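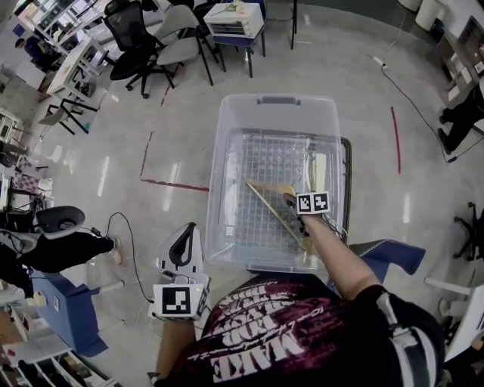

In Praise of the Junk Bin

Home | Essays | Kitchen Table | Archive | About | Subscribe

December 4, 2019

Every house I have ever loved had a place where the leftovers went. I mean the offcuts, the single hinges, the half yard of cord, the stick that was exactly the wrong length for the job it was bought for. My grandmother kept hers in a dresser drawer that took two hands to open. Mine lives in clear plastic bins along the back wall of the garage, and I would like to make the case that they are the best thing I own.

I know how this sounds. We have had years of being told to clear out, pare down and say goodbye. I tried it! In February I took 3 carloads to the transfer station and came home feeling light and a little smug. That lasted until the weekend, when the latch on the side gate gave up and I went looking for the flat bit of brass I had saved since we lived in the apartment on Wanden Street. It had gone with the second carload. I drove to Manalo Hardware and paid for a whole latch kit when all I wanted was one strip of metal with a hole in it.

Manalo is a wonderful store, by the way, and I have no complaint against it. They will still sell you one screw if you ask. But standing in that aisle I felt I had lost something bigger than a piece of brass. When you keep scraps, you look at a broken thing and your mind goes straight to the bin. What have I got that's about the right shape? Could the rack from the old toaster oven hold up the seedlings? (It could. It did, for two summers.) Without the bin, your mind goes straight to the store, and half the fun is over before you've found your shoes.

And it is fun. I don't think people who write about thrift say so often enough. They talk about saving money, and sure, I save some. I once worked out that fixing our kitchen chairs instead of replacing them kept 35 dollars a chair in my pocket, though I spent a good part of it on glue. What I remember is the afternoon itself - the radio on, the dog asleep under the bench, and a piece of old paint stirrer turning out to be the perfect shim for the one leg that had rocked since the day we got it.

I also like what scraps do for children. Give a kid a craft kit and the kid makes what's on the lid. Give the same kid a bin of odds and ends and an hour, and you get a bridge, or a boat, or a bed for a lizard. My youngest built an entire town out of the stuff, named it Zarivness and made me mayor. It had a ferry and no roads. It stayed on the dining table for so long that we ate dinner in the living room and didn't mind a bit.

There has to be a limit, I'll grant you. My uncle saved everything, and by the end you walked through his basement sideways. He claimed to own 3000 jar lids. My cousins say the true number was 1003, and that they know because they had to carry them up the stairs. I think of those lids whenever I'm tempted by a fourth broken umbrella.

So I have a few rules. The bins have to be clear, because a thing you can't see is a thing you'll buy again. They have to close. Wood goes with wood, wire with wire, and anything I can't put a name to goes in the bin marked Zornov, after a lamp company whose box I saved for the label. That last bin is everybody's favorite. Guests ask to look through it. One of them found a drawer pull that matched her own dresser at home, and she was happier with it than with any present I've ever given her.

If you cleared everything out and you're glad you did, good for you, and I mean it. But if there's a shoebox at the back of your closet that you feel a bit guilty about, get it down this week and tip it out on the table. Pick up each piece and turn it over. Something in your house is wobbling, and I bet the fix is in there already.

As for the side gate, the new latch sticks when it rains. I still have the rest of the kit. It's in with the wire.

Get new essays by email. We send one letter a month and you can unsubscribe at any time.

Contact | Copyright 2019 | Back to top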